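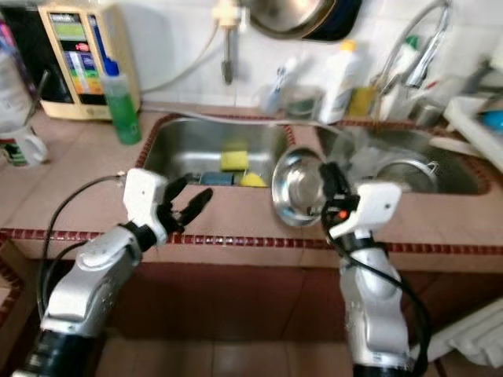
In praise of the tiled sink

Tiled kitchens are back, and I couldn't be happier! I fell for this one in July: pinkish-beige tiles across the worktop, then a thin line of dark red trim that runs along the front and right round the rims of both steel sinks.

And two sinks really is the way to live. Keep the sponges in one (yellow, blue, whatever you like) and let the pots and bowls pile into the other - the divider is a handy spot to lean something, too.

Namau and Zeltusholm both sell small trim tiles in deep reds. Order a few spares, and go for a darker grout than you think you need.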